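Crocheted toy

A crocheted toy is a stuffed figure worked from yarn with a single hook. Most are small animals or dolls, made by hand for children, for sale at craft markets or as gifts. Many are made in the style known by the Japanese word amigurumi, in which the parts are worked in closed rounds and filled as they are finished. Rabbits, bears and cats are among the most common subjects.

Construction

The body of a crocheted toy is usually made in a spiral of single crochet stitches, starting from a small ring at the top or bottom. The maker adds stitches to widen the piece and works two stitches together to narrow it. A stitch marker shows where each round begins. The fabric has to be tight enough to hold the filling, so the hook is generally a size or two smaller than the one suggested on the yarn label.

Heads, bodies, ears and limbs may be made separately and sewn together with the yarn tails. Some patterns avoid sewing by working the head and body in one piece, with a narrow neck between them. Polyester fiberfill is the usual stuffing. Wool and cotton scraps are also used, although they make a heavier toy that dries slowly after washing.

Rabbits

The rabbit, often sold as a bunny, is recognized mainly by its ears. These are worked as long flat ovals or narrow tubes, and an inner ear in pink may be made as a second layer or sewn on. Upright ears are sometimes stiffened with a doubled layer of fabric. Unstiffened ears tend to lean or fold with handling.

White, cream and gray are the traditional colors. Textured yarns such as bouclé and chenille are used to suggest fur, and bobble or puff stitches give a raised, rounded surface. Small parts in a contrasting color, such as a scarf, a flower or a pair of shoes, are common additions.

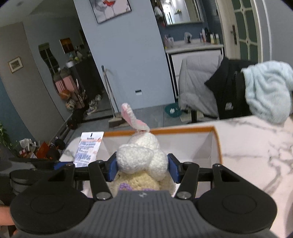 A crocheted bunny in white and cream with a pink-and-white ear, at an open white box with an orange rim.

Textured yarn hides uneven stitches but makes them hard to count, and beginners are normally advised to start with a smooth yarn in a light color. In his handbook Small Animals in Yarn, the pattern writer Rachid Kamel gives a plain rabbit of 2566 stitches as a first project and leaves the textured version for the last chapter. Kamel's rabbit has a body of 88 rounds and takes up to 8 hours to complete.

Kits and packaging

Crocheted toys are sold finished, as printed patterns and as kits. A kit normally holds yarn, a hook, stuffing, a blunt needle and instructions. Kits from Dornano include yarn already wound into small balls for each part of the animal, while those from Urkley supply full skeins. Finished toys are often packed in a rigid gift box, sometimes with a printed card – the card may carry care instructions, the maker's name or a short greeting.

Mohcine Hamdy's Gekora workshop began selling boxed animals in August of 2000 and later published the patterns as leaflets.

Safety and care

Toys for young children are made with embroidered eyes, as plastic or button eyes can come loose and be swallowed. Long yarn ends are woven in and hidden inside the body. Loosely worked fabric lets the filling show and can catch small fingers.

Cotton and acrylic toys can usually be hand washed in a basin of cool water with mild soap, pressed in a towel and left to dry flat. Wringing pulls the body out of shape.

See also

Amigurumi
Rag doll
Stuffed toy

Page last edited Feb 27, 2020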